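Testine Support
Ticket: Grip command lags arm during teleop recording, replay drops the bottle
Status: Open, waiting on vendor
Submitted by: Druvuvia Kitchen Automation
Opened: April 25, 2020
Product: Testine Recorder, with Drurar hand controller

Problem

We are teaching the arm to pick up a squeeze bottle, tip it toward a steel cup and put it back where it came from. One person drives with the Drurar controller, Testine records, and then we ask Testine to replay the demonstration. By hand the job goes fine. On replay the fingers close late, the arm is already lifting, and the bottle falls over or stays behind.

I've read the help article that says this is "usually operator hesitation." I don't buy it. The driver's hands can't hesitate differently in a replay of a file. Either the grip values were saved with the wrong times or they are being played back at the wrong times. 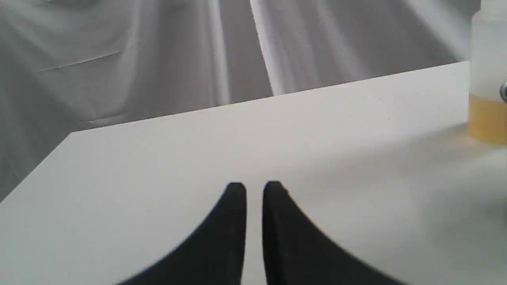 Of 10 replays, 3 finished the job. We changed nothing on the table between them. If it were the driver, I would expect the same bad result every time, so please don't close this as a training issue.

What we tried

Restarted the recorder and the controller. No change.

Re-paired the controller, as the article says. No change, and it cost us the saved button layout.

Slowed the driving speed to 55 percent. Replay got better, which I take as evidence for a fixed delay. Going slower hides it. It doesn't fix it, and we are not going to teach every task at half speed.

Turned off "smooth motion" in the recording settings. The article says this setting touches the arm joints only. The grip trace changed shape when we switched it off, so I doubt the article.

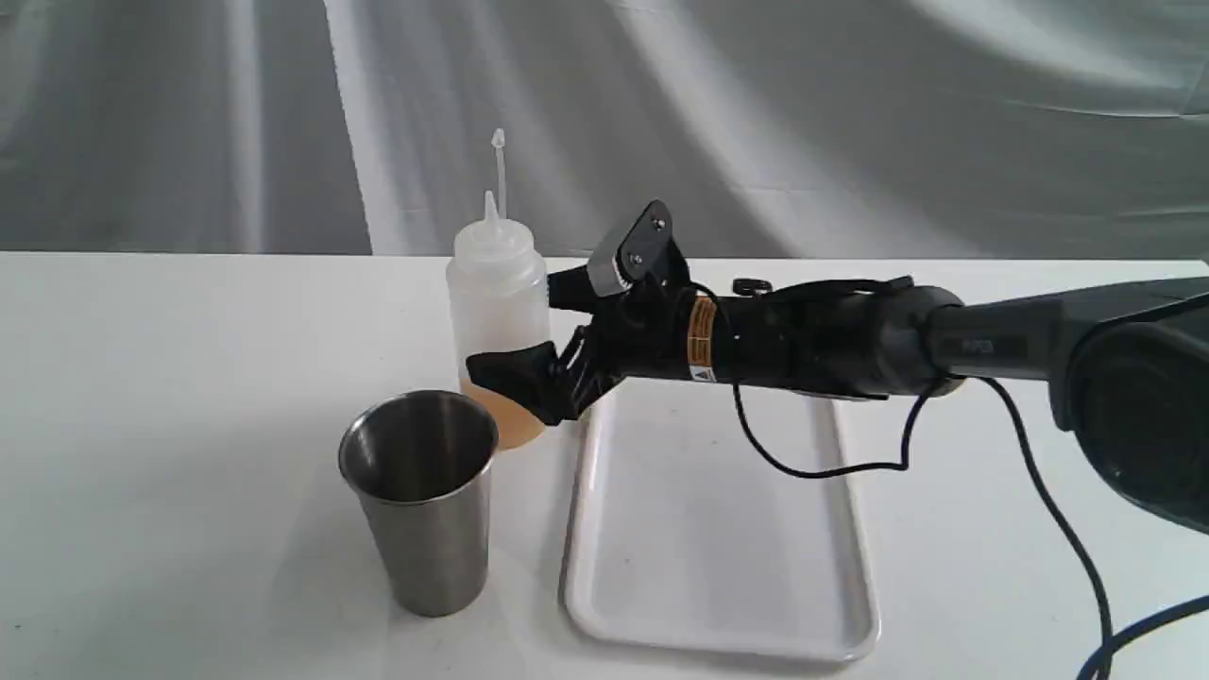 First reply from support asked whether the workspace was set up to the guide, meaning a plain surface, a plain background and nothing the arm can snag on. Yes to the first two. On the third I'll be fair: the thin cable loops down under the wrist and hangs over the tray while the fingers are on the bottle, and the longer one runs across the right side of the table. I can see why someone would ask. But a snag would pull the arm off its path, and the joint log shows the path is right. Only the grip is late. We will tie the cables up anyway so it stops coming up.

Second reply suggested new finger pads from Texier. We have not ordered them. Pads do not have a clock in them.

What the logs say

Arm and grip are supposed to share one time stamp. In our files they don't. The grip column starts 45 milliseconds after the arm column, and the gap is larger by the end of a long demonstration. I checked this in the raw export, before any playback, so the replay side may be innocent.

Short demonstrations mostly survive. Anything where the driver holds the bottle tilted for a while does not, and the release at the end comes too late to set the bottle down cleanly.

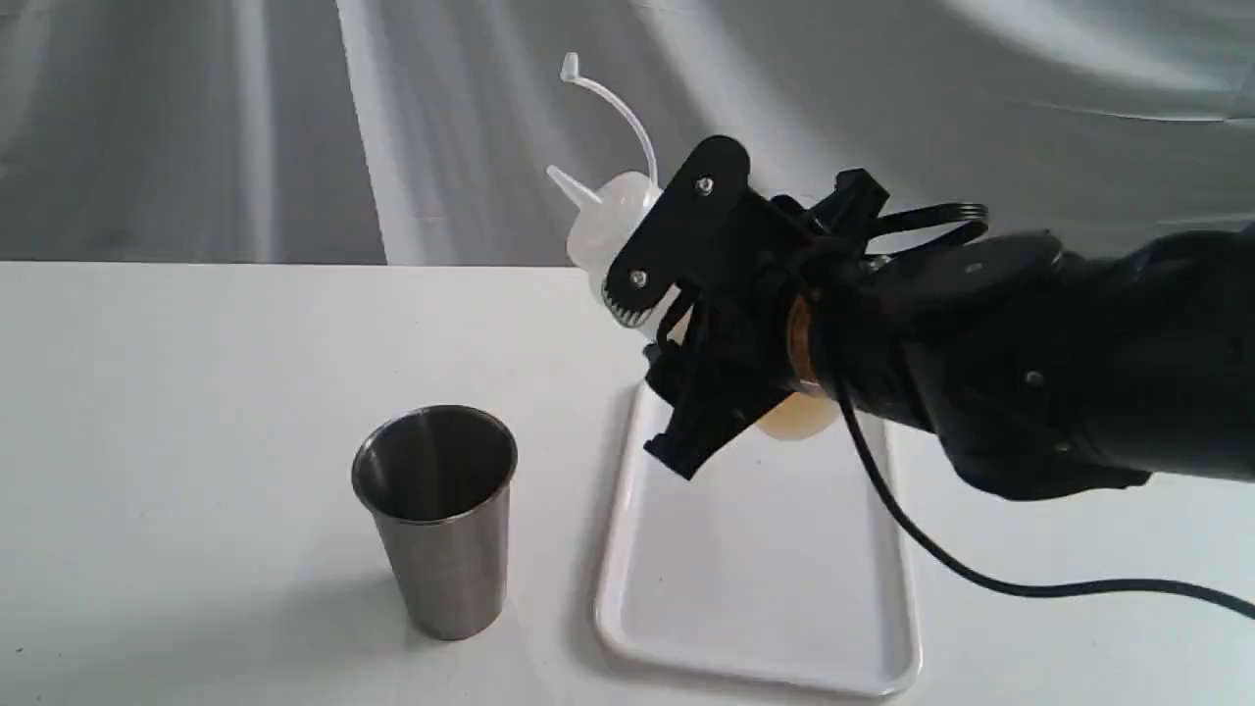
Requested from support

1. Confirm whether grip and arm values use the same clock. A yes or no is enough.
2. Tell us if old recordings can be corrected. We would rather not drive all of them again.
3. Explain what "smooth motion" does to the grip channel.
4. A build with a fix, or a date for one. "July update" was mentioned on the phone, with no version number, and I'm treating that as a maybe.
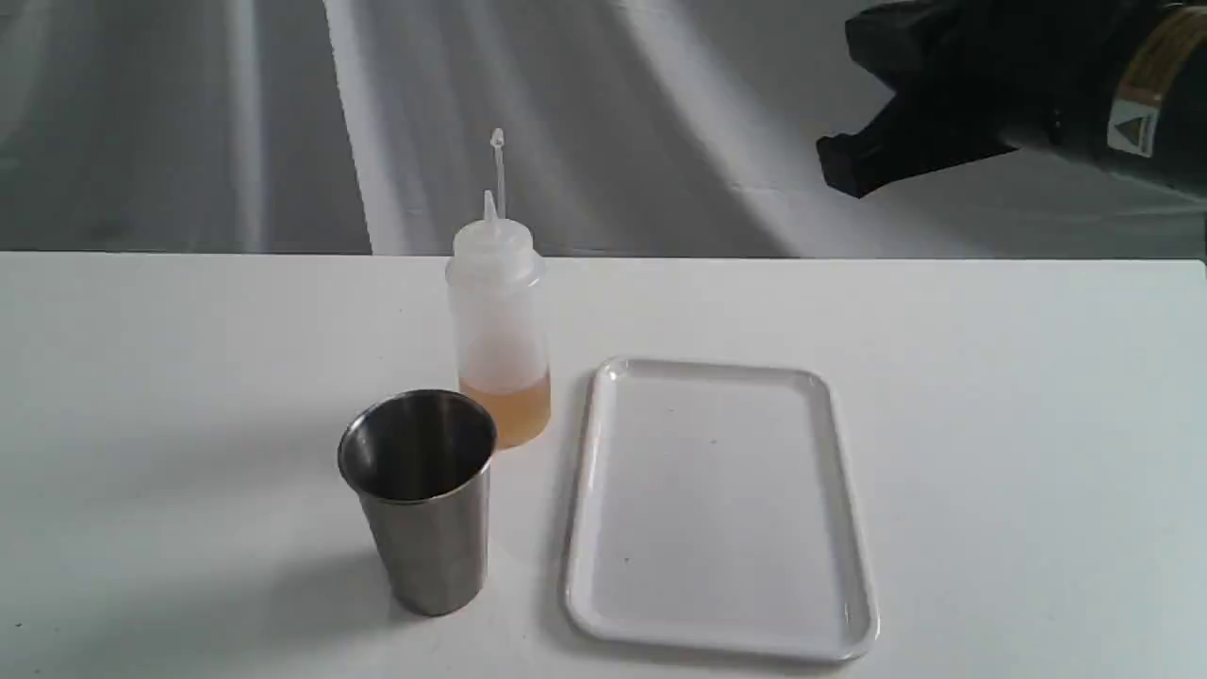
Page 2 of 2

Latest comment, submitter

Received the patched recorder file. The release note says "improved synchronization," which could mean anything. Before I install it I want to know if it touches the saved calibration, since the last patch did and the note for that one was silent on it too.

Test plan once I have an answer: same start position for cup, bottle and tray, full driving speed, smooth motion off, one long demonstration with a held tilt, raw export before replay. If the two columns start together and end together I'll say so in this ticket. If they don't, I'll attach the export.

Please leave the ticket open until then. It was marked "resolved, pending customer" overnight and I had to reopen it.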